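Washing fleece blankets without ruining them

Had a few asking after last October's page so here it is again, bit tidier. Fleece goes bobbly and flat from heat mostly. Keep it cool and you're most of the way there.

Shake it outdoors first. Hair and crumbs off before it gets wet, otherwise they just felt themselves in. Wash on its own, never with towels. Half the usual liquid, no softener at all.

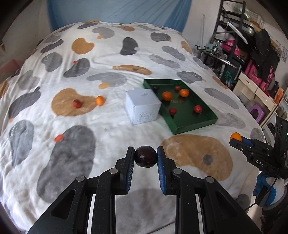
Can you tumble dry a fleece blanket?
Best not, but if the weather's against you use the lowest heat and take it out while it's still a touch damp. Finish it over a door.

Stains. Do them the same day if you can. Cold water, dab dont rub, work from the back.

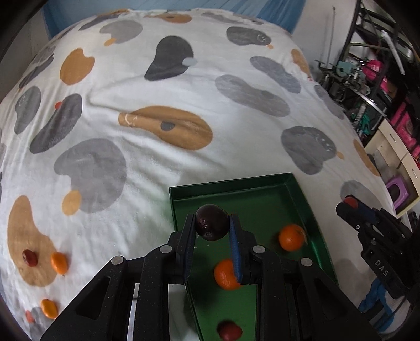 Fruit juice is the one I get asked about most. Plum is worse than tangerine, the dark skins leave a brownish mark that sets if you go in hot. A tray under the fruit, like the green one there, saves a lot of bother on a pale blanket. If it's too late for that, white vinegar and cold water, leave 13 minutes, rinse. Mared Rosser swears by 2 goes of it instead of one long soak.

Bobbles next. Cheap razor, very light hand, blanket pulled flat on a table. 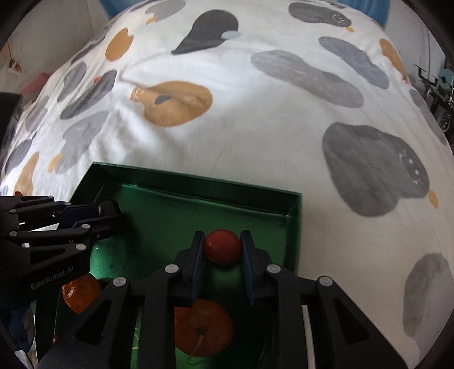 Go one direction only and stop when it looks even, you can thin the pile wihtout noticing. Soft brush after. Store folded, not in plastic.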